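Bench notes, July, 7:40 a.m.

Bat barrel compression, second round. Picking up from the end of the last entry, where the fixture was reading low on the left load cell and I had stopped trusting anything after the lunch break.

Swapped the left cell for the spare and re-zeroed with the V-block in place. The offset is gone. Old cell is tagged and in the drawer under the press. Jacinto Mendoza wants to open it up before we send it back to Kelau, so leave it alone for now.

Bats on the bench today are the Valtard fastpitch composites, 33 inch, all from the same lot. Break-in was done on the rolling rig, 200 passes per bat, rotating a quarter turn between sets. Bats rested overnight on the rack before compression. Room was held at 72 F the whole time, per the logger.

Procedure as before: barrel in the cradle, contact point 6 inches from the end cap, slow ramp, hold, read, release. Four positions around the barrel, lowest reading is the one that goes in the log. I discard the first ramp on each bat because the cradle pads are still settling.

Bat 1 peaked at 849 N at the target displacement. Bat 2 peaked at 978 N. That is too wide a spread for one lot. Repeated both with the bats swapped end for end in the queue and the order did not matter. Checked the displacement gauge against the block set, no error worth writing down.
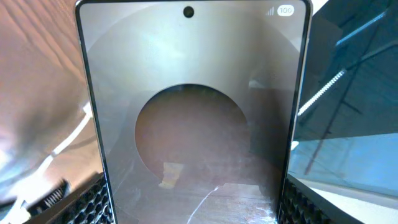 Possible causes, in the order I plan to check them:

1. Wall thickness. Bat 2 may simply be thicker at 6 inches. Ultrasonic gauge is with Ezequiel Hinojosa until this afternoon.
2. Uneven break-in. The rig's upper roller has a flat spot starting. Bat 2 was rolled last.
3. Contact point. Tape mark on bat 2 was laid down after the end cap was reseated, so the 6 inches may be measured from a slightly different place. Remeasure from the knob.

11:15 a.m. Remeasured from the knob. Marks on both bats agree within the width of the tape. Item 3 closed.

Ran 5 more ramps on bat 2 at the lowest position only. Readings are tight and show no downward drift, so the barrel is not still breaking in under the press. Listened for cracking during the hold, none heard. Coin tap sounds the same all the way around.

2:30 p.m. Got the gauge back. Bat 2 is thicker at the contact point than bat 1 at all four positions. Values are on the thickness sheet. That accounts for the direction of the difference. I can't say yet whether it accounts for all of it. Item 2 stays open until the roller is replaced (Pledon has the part on back order).

Still to do: section bat 2 at the contact point once Ezequiel signs off on cutting it, then roll bat 3 on the new roller and compare.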